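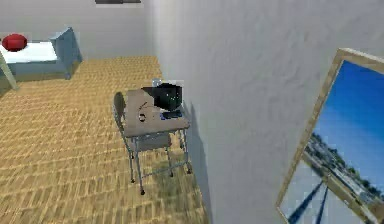
ginevra_m
I record demonstrations by remote control in the simulator, for a pick task. After 2 hours of practice I still turn too late in the room. My target is the red round thing on the far table, and I always go too near the desk with the monitor.

Cosimo Costa
Lower the stick speed. Keep only the clean runs.

e.marino
I don't agree with Cosimo. Keep the runs where you correct yourself, the policy must learn this also.

ginevra_m
Also if I touch the desk?

e.marino
No, those I delete.

Cosimo Costa
Then we agree by half.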